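讲稿笔记 小厂牌怎么做混音单曲 2024-02-03

开场别寒暄，直接放 Netar 那张12寸的A面，放到鼓进来就停。四十秒够了。

第一点：混音委托不是送人情。
Netar 原版，底鼓闷，合成器一直在磨，中段几乎没有旋律。喜欢的人很喜欢。Pletero 的混音把速度降下来，人声切碎，低频让出一大块。听着像另一首歌，但副歌那个下行的动机还在，仔细听贝斯。
（放B1，从第二分钟开始）
问台下：谁觉得B1比A面好？举手。别展开讨论，时间不够。

第二点：钱。
首版351张，卖掉209张。剩的在仓库。刻盘重做过一次，B面齿音太重，唱针一到内圈就糊。
母带费当时没砍，这个决定我现在还认。封面砍了，单色印，纸也薄。有人说薄得像传单，行吧。
数字发行那边前半年播放量3,000，主要是 Pletero 的听众带来的。讲到这里停一下，让他们看数字。

第三点：混音师怎么找。
不要找最红的。红的人给你的是他工程里剩下的东西，套一个你的人声采样就交了。Dizon 那次就是，六月交的稿，拖了两轮，交来的东西跟他自己专辑第四轨用同一个鼓组。我没退，发了，后悔。
找跟你审美差半步的。差太远接不住，太近没必要混。
分轨给全，干声湿声都给。速度标清楚！！Nudurley 那首原曲不是整数速度，我们没写，对方自己拉伸，踩镲全是毛刺。
合同一页纸就够，写明：能不能进他自己的合辑，署名顺序，谁出视频的钱。

（这里喝水）

第四点：评论。
别跟乐评吵架。Nestor Mangubat 写过一篇，说我们B2是“健身房音乐”。我当时气得要命，过了很久再听，军鼓确实太亮，压缩也过了。他没说错，说得难听而以。
反过来夸你的也要看夸的哪里。都在夸混音，没人提原曲，那原曲就有问题，下一张先改编曲再谈找谁混。

第五点：现场版。
混音不等于现场编排。B1那个低频在小场地会轰，限到什么程度自己去场地试，别信耳机。
第二段人声在现场要在加回来，观众跟着唱的就那一句。
转场准备两个版本，一个长前奏，一个直接进鼓。长的给DJ，短的自己演出用。

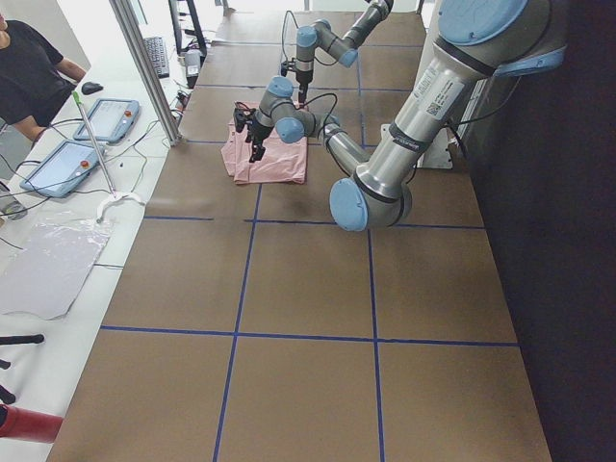
Virgilio Umali 听完B1的试听版回信：混音太客气了，原曲那股硬劲被磨掉一半，要我选，宁可把A面的失真留着，只动鼓。中段静下来那八小节倒是好的，可惜太短，刚坐稳就被踹出去了。

念完这段不用反驳。我同意一半。失真那件事他对，八小节我觉得正好，再长就散了。
接着放没发行的那版，鼓是新的，失真没动。音量提前压一点，上次试音爆了。

提问环节大概率会问到采样清权，答法：
短的也要清。弹奏重录可以绕开录音版权，词曲那一头还是得谈。具体条款别在台上讲，会后再说。
还会问要不要压黑胶。看库存再答。

最后放 Nudurley 修过踩镲的版本，放完整首，不讲话。U盘两个都带，接口先问场地。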